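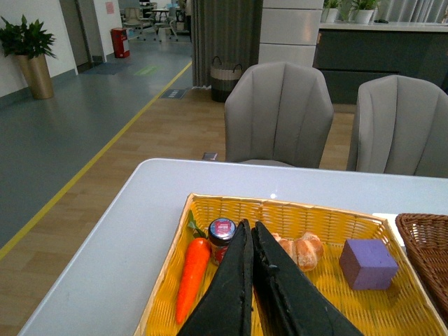
The rehearsals of the Nalthorpe choir were recorded during three weeks in May, and we divided the recordings into 649 short passages. For each passage, two listeners marked the places where the singers took breath together. A mark could be early, late or shared. We treat the singers as separate sources put side by side, much as a toy carrot and a small glass jar can lie in one yellow woven basket and still be told apart at once. In the low voices this separation was harder to hear, especially in the slow movement of the Dvorak mass.

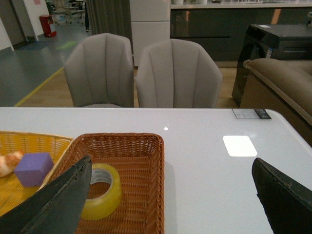 **Figure 3.** Basket on the white table, with a roll of clear packing tape inside.

The listeners, Drita Vukčević and Letay Gidey, did not discuss their marks before the end of the work. They agreed on 600 of the passages. The remaining passages were heard again by Solomiia Hrynyshyn, and her decision was taken as final. Most of the disagreement was in the altos, where breaths were often spread over a whole bar.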